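The Carrot Comes Too

My aunt left me the contents of a toy shop, which sounds lovelier than it was. The shop itself had gone years ago (it's a vape place now, on the corner by Plestow station), but she'd kept everything that hadn't sold, and it had all been sitting in a lock-up in Harkby with a padlock I had to cut off. So there I was with 226 boxes, a hire van and no idea at all what a wind-up badger was worth.

I'd told myself I would be sensible. Sell the lot to the dealer in Plulthorpe, pay off the car, keep one thing to remember her by. One thing! I even said it out loud in the van.

The first day went well. Jigsaws, mostly, and I have no feelings about jigsaws. There was a carton of skipping ropes that had knotted themselves into one enormous skipping rope, and I put that straight on the tip pile without a pang. By teatime I'd done 20 boxes and was feeling very pleased with myself.

Then I opened the box marked KITCHEN in her square capitals, and that was the end of being sensible.

You have to understand that Auntie Bee's shop had a play kitchen in the window. It wasn't for sale. It was for whichever child was being dragged round while their mother chose a christening present, and on Saturdays and all through the summer that child was me. I ran a restaurant in that window. It was called Carré, because I'd seen the word on the side of a van and thought it looked expensive, and I pronounced it "carry". The people waiting for the bus outside were my customers, though they didn't know it. I'd look a man in the eye through the glass and serve him a plate of plastic vegetables with tremendous seriousness, and now and then one of them would pretend to eat.

The carrot was the star. Everything at Carré came with carrot. If you ordered fish, you got carrot, and if you ordered pudding you got the lemon, and then the carrot on the side.

I carried the box home on my lap at the end of the day, with my cousin driving, and tipped it out on the table before I'd taken my coat off. It was all still so bright. I'd been braced for everything to have gone that sad yellowy colour old plastic goes, and the plate was as blue as a swimming pool. I laid a place. Of course I did, I'm fifty-one and I live alone, who was going to stop me? 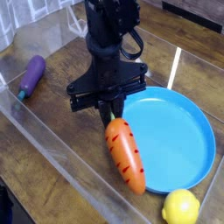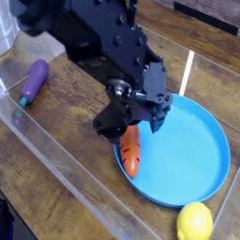 Ngozi Omoregie rang that evening about the van, and when I told her what I'd found she said the carrot had been hers first. She'd brought it into the shop in April the year we were both six, out of her own toy box, and had swapped it with Auntie Bee for a go on the till. She'd been meaning to ask for it back ever since, she said, and was I aware that I'd never once let her be chef?

I was not aware. I'd have sworn on anything you like that Ngozi used to love being the waitress. I remembered her with a tea towel over her arm, calling out the orders in a terrible French accent, and I'd always filed it away as one of the happy bits.

"I was a very bored waitress," said Ngozi. "I used to take the food to the door and tell people it was horrible."

Well, that explained the man with the umbrella, who'd handed his dinner back to me through the shop door when I was seven and said he'd heard things about the kitchen. I'd carried that man around with me for over forty years!

She came over on the Sunday with a bottle of something pink. She picked up the carrot and turned it over and ran her thumb along the painted lines, and went a bit quiet. I'd got myself ready to be generous about it, I'd practised in the bath, and what came out of my mouth was, "You can have the lemon."

"I don't want the lemon."

"It's a good lemon."

"Sit down," she said, and she took the tea towel off the oven door and threw it at me. It got me in the face. "You're front of house."

So I put it over my arm. I stood at the end of my own table with a biro and the back of a gas bill and asked Madam what was on tonight, and Madam said aubergine. Just the aubergine? Just the aubergine, said Ngozi, arranging it in the middle of the blue plate, very slowly, with her tongue between her teeth. The carrot was off. There'd been a problem with the supplier.

I took it to the window. It was nearly dark and a lad was going past on a bike, not looking, and I held the plate up to the glass anyway and called out the order in a terrible French accent. Behind me Ngozi was laughing so hard she'd had to put the bottle down.

The dealer had the rest in the end. He gave me 300 for the train sets and a good deal less for everything else, and he was very taken with the badger. He asked if there was any play food, people collect it apparently, and I said no, none, it must have gone years ago.

The carrot does a month at hers and a month at mine. It's at hers now. She sends it back in a padded envelope, even though she only lives four streets away, and last time there was a note tucked in with it, in square capitals, that said the chef would be requiring more notice at Christmas.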